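Wosier: progress report to the Pimentel Interactive Fund, milestone 3
Prepared by Simone Toledo, producer, Jinda

Summary
The closed beta opened in January on schedule. Milestone 3 deliverables are complete except for controller remapping, which moves to milestone 4. No change to total budget is requested.

Beta participation
We issued 1313 keys and 579 were redeemed. Median session length was 33 minutes against a target of 30. Most players who left early did so in the second harbour chapter, where the trading tutorial and the first storm overlap. The two have been separated in the current build.

Technical
Welington Rangel has finished the new save system. Old saves convert on first load. Server load was tested at 500 concurrent players with no dropped connections. Memory use on older consoles is still over the limit in Ala, the largest map, and colour grading has been turned off there until texture streaming is fixed.
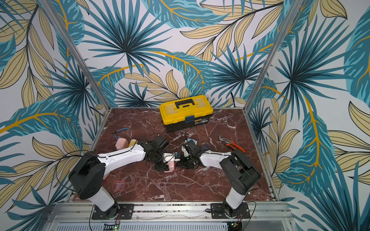
Localization
French text is in the build and has been checked for line length. Portuguese is translated but not yet reviewed. Voice recording has not been booked.

Next period
Controller remapping, the Ala memory fix and the Portuguese review. Rangel will send the revised test plan separately. The milestone 3 invoice is attached, along with the crash log totals requested after our last call.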